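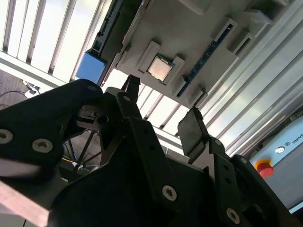

Equipment Review: Stider Denodier Processor Training Panel
Bundgaard Technical College, Pusville – Department of Computer Hardware
Published Jun 12, 2025

Scope of this review

The Department of Computer Hardware evaluates teaching equipment before it is added to the list from which instructors may order. This review covers the Denodier, a molded training panel made by Stider for teaching the seating and removal of processors. The panel was purchased at the regular price of $548. Stider supplied no equipment free of charge and did not see the text before publication.

The Denodier was assessed over one full term, beginning in January, by an introductory class of 20 students and by the instructors responsible for the second-year repair course. It was used flat on the bench, upright on a stand, and fixed overhead with the working side facing down. It is the last of these positions that distinguishes the product from the retired motherboards most programs keep in a drawer, and a good part of this review is given to it.

What the panel is

The Denodier is a light gray molded panel laid out in the manner of a computer motherboard. It is a mockup and carries no power. The working area is the processor position, where a square chip with a pale, coppery-silver heat spreader sits in a dark socket frame. A raised gray block stands on each side of the chip, and the two together form a guide around the socket.

The chip supplied with our panel is a non-working part. The contact side is real enough to show damage, and students should be told so on the first day. One spare chip is included in the box, along with a set of mounting screws, a hex key and a printed guide of eight pages. The stand and the overhead bracket are sold separately, and the catalog page does not make this as clear as it should. Our first order arrived without the bracket and a second order had to be placed, with a second shipping charge.

Assembly and mounting

Bench use requires no assembly. The panel has rubber feet at the corners and stayed in place under ordinary hand pressure on both laminate and painted surfaces.

Overhead mounting took one instructor and one assistant just under an hour. The bracket is sound, but the holes in the panel are set close to its edge and the last two screws are awkward to reach with the supplied key. A longer driver from the department's own stock solved the problem. The instructions show the panel already level in every drawing and give no method for getting it level. We used shims. Programs that intend to move the panel between rooms should budget for a second bracket, as repeated removal began to wear the threads on ours by the end of the term.

Once fixed, the panel did not sag or rattle. Pressing upward firmly on the socket area produced a small amount of flex at the center. It did not affect seating, though two instructors remarked that a real board in a real case would feel stiffer.

Use on the bench

For first lessons the flat position is the right one. Students can see the alignment mark on the chip, lower it squarely, and practice letting go without a sideways push. The raised blocks on either side do useful work at this stage. They limit how far off center a beginner can be, and a chip brought down at a slight angle tends to find its place with a light correction.

There is a drawback to this. The blocks are more helpful than anything a student will meet on most working boards, and students who trained only on the Denodier were noticeably less careful about sideways position when they moved to the department's stock of older motherboards. We now schedule one session on an ordinary board between the third and fourth Denodier sessions. The guide would be improved by a warning on this subject, or the panel by blocks that can be taken off.

Finger access is adequate. The blocks leave two opposite edges of the chip open, and the chip should be held by those edges. Students with larger hands found the space tight at first and did better with a vacuum pen. The department has no objection to vacuum pens in training, provided that hand placement is also assessed.

Use overhead

Overhead practice is uncommon in introductory courses and some explanation of its place in ours may be of use to other programs. Graduates of the repair course go on to service rack equipment, kiosks and machines built into counters, where the board may be reached only from beneath or at arm's length. Until this year the subject was covered by a talk and a set of slides.

The difference in difficulty is considerable. With the panel facing down, the chip must be brought up to the socket and held there until it is secured, and the hand hides much of what the eye needs to see. Lighting matters more than we had expected. Strong light from above and behind the panel leaves the underside comparatively dim and puts glare at the edges of whatever is being held. A small lamp placed low and to one side, aimed up at the socket, gave the best results. Instructors should arrange this before the class arrives.

The light gray molding is a good choice for the purpose. The dark socket frame stands out clearly against it, and the heat spreader is easy to find even in moderate light. By comparison, the dark green boards in our drawer become very hard to read from below.

Removal is the weaker half of the overhead exercise. A chip that is released carelessly will fall. The department lays a folded antistatic cloth under the panel for all overhead work, and eye protection is required for anyone standing directly below. Stider includes no catch tray and does not mention the need for one. Given the price of the panel, a simple tray ought to be part of the overhead kit.

Durability

A log sheet was kept beside the panel. It recorded 600 insertions by the end of the term, on the bench and overhead combined. At that point the socket frame showed light polishing at two corners and no cracks. The raised blocks had picked up small scuffs on their inner faces, visible on close inspection and without effect on fit. The first chip was retired before the term ended after a fall bent several contacts, and the spare was in use from then on.

Replacement chips can be ordered singly. Replacement socket frames cannot, and the department regards this as the most serious weakness of the product. The frame is the part that takes the wear, and a school that damages one must at present return the entire panel to Stider for repair. We did not need to do so and cannot report on how long it takes.

The surface cleans well with a barely damp cloth. Marker ink left overnight did stain, and instructors who wish to label areas of the panel should use removable tape.

Documentation

The printed guide is brief and correct. Its drawings are large, the steps are in a sensible order, and the language is suitable for students who are new to the subject. It treats bench use thoroughly and gives overhead use one page – too little for the harder of the two exercises. The department has written its own sheet for that part of the course.

There is no scoring form. Programs that assess students formally will need to prepare one. Ours records orientation of the chip before contact, hand position, whether the chip was shifted after it touched the socket, and condition of the contacts on removal.

Limitations

The Denodier teaches a narrow skill. The processor position is the only part of the panel that receives serious attention from its makers, and it should not be bought as a general motherboard trainer. It does not teach the application of thermal paste, the fitting of a cooler, or the diagnosis of a board that fails to start. The supplied chip represents a single style of package, and students will have to learn the others elsewhere.

It is also a single-station product. With a class of 20 and one panel, waiting time was a real problem in the first weeks, and the instructors ended by rotating students through in pairs while the others worked on cabling. Two panels would be the sensible minimum for a class of that size.

Recommendation

The department approves the Denodier for purchase by the repair course, together with the overhead bracket and at least two additional chips. In that setting it fills a gap that used boards do not fill, and the quality of the molding and the socket area is good.

For introductory courses that will use the panel only on the bench, approval is withheld for the present. A used motherboard costs a small fraction of $548 and, with close supervision, teaches the same lesson. The decision will be looked at again if Stider begins to sell the socket frame as a separate part.

Instructors who wish to borrow the existing panel may reserve it through the equipment room. The bracket stays in place in the hardware lab and is not available for loan. Please return the log sheet with the panel and record any dropped chip, even if no damage can be seen.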